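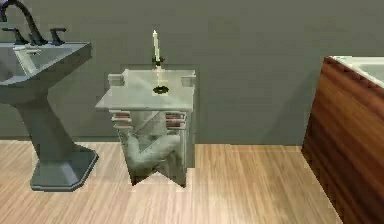
Home | Projects | Updates | Contact

Altley Shopfronts: where we've got to by the end of January

Hi Retno, and hello to everyone else at the Ofori Fund who reads these!

I promised you a proper update once the first signs were up, and they're up, so grab a coffee. The short version is that we're a bit behind on the painting, a bit ahead on the paperwork (first time for everything), and still inside the grant.

You'll remember the plan was 31 shopfronts along the main street and the two side streets, each getting a new fascia sign and, where the owner wants one, a hanging sign on a bracket. Thaddäus Hämmerli has finished lettering the bakery and the shoe repair place, and both owners are thrilled. The bakery one took longer than we'd budgeted because we scraped the old board and found a date under four coats of brown paint, 1827, in the most beautiful fat numerals. We stopped work for a week while the owner made up her mind. She wanted to keep it, so Thaddäus copied the style for the rest of the sign and the old numerals are now sealed under a clear coat.

That week cost us, I won't pretend it didn't. I've moved the pharmacy and the hardware store back to spring and I'd like your okay on that. Both owners know and neither minded, although the hardware store would like his bracket up before the sidewalk sale, so I might send someone over to do that part on its own.

Permits: done for everything on the main street. The side streets need a separate form for anything that hangs over the sidewalk, and I've sent in 5 of those. The town has been quick so far (two came back the same afternoon!).

Materials: we switched from the first vinyl to the Iltance outdoor film for the window lettering. The first stuff lifted at the corners on our test pane after one cold night, and I didn't want to be going back to every shop in March with a heat gun. It costs more per roll. I took the difference out of the printing line, where we'd saved by running the leaflets and the window posters as one job.

The apprentices are going great. Both of them can now lay out a fascia on paper without help, and one has started cutting her own stencils, which I didn't expect until summer. Their hours are in the spreadsheet I sent over with the receipts. If the tab called "Plenduston" confuses you, that's just the name of the workshop building, and it covers rent and heating. The heating number is ugly. The enamel won't cure in a cold room, so we've been running the heaters overnight, and I expect that to drop off as soon as the weather turns.

Next up are the florist, the barber and the corner café, then the first batch of hanging signs. I could also use a decision from you about the plaque with the fund's name on it. The draft is in your inbox. We can cut it in the same wood as the bakery sign or do it in plain painted metal, and I need to know before we order boards for the café.

Come and see the bakery if you're passing. They open at seven and the cinnamon rolls go fast!

Share this update (2)
5 comments

Related updates
Choosing colors for the main street
Meet our sign painting apprentices
How to apply for a hanging sign in Altley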